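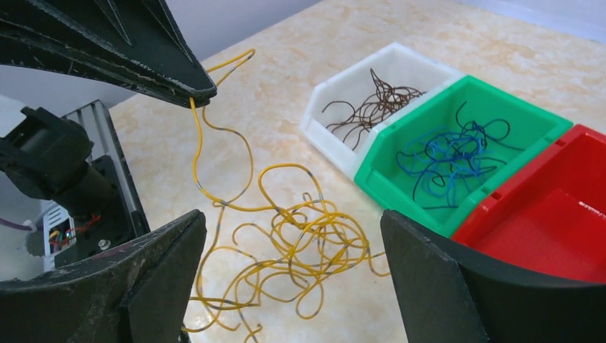 The plan for the Kuna riverside shows a tram stop, a square with trees and nearly 200 flats above shops. It doesn't show where people will wait for a bus in the rain during the years before the tram arrives. I think that matters more than the shape of the towers.

Stollora, the developer, wants to build the offices first and the crossing to the old town second. Its reasoning is that rents will pay for the bridge. Perhaps they will. Meanwhile anyone living on the east bank will walk the long way round, past the goods yard, or drive. Once they have bought a car they will want somewhere to keep it, and the square with trees will start to look like a good place. 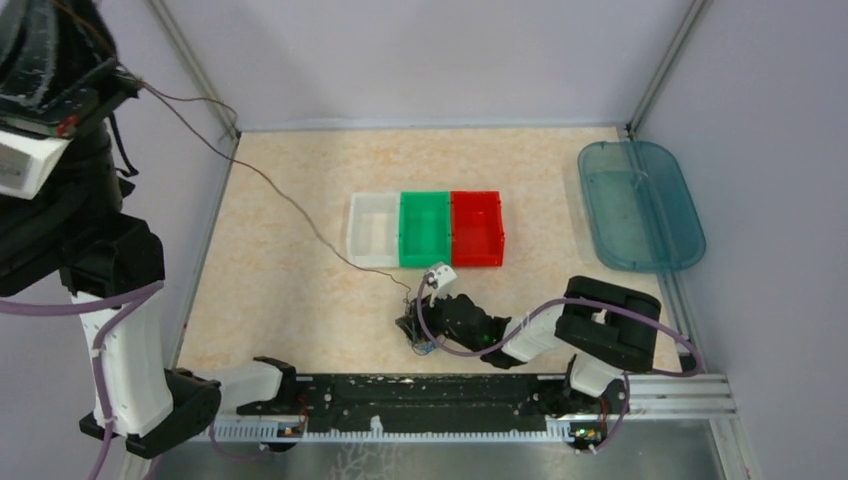

Anikó Szekeres made this point at the September meeting and was told that phasing was a matter for later. I disagree. Phasing is most of the plan. The old town grew from a street laid out in 1759, and the houses followed the street.

The council should ask for 2 things before it signs: a footbridge open before the first office is let, and a bus lane on Phan Road from the start. Neither is glamorous – the bus lane is mostly paint. If the towers have to lose a floor to pay for them, I would accept that.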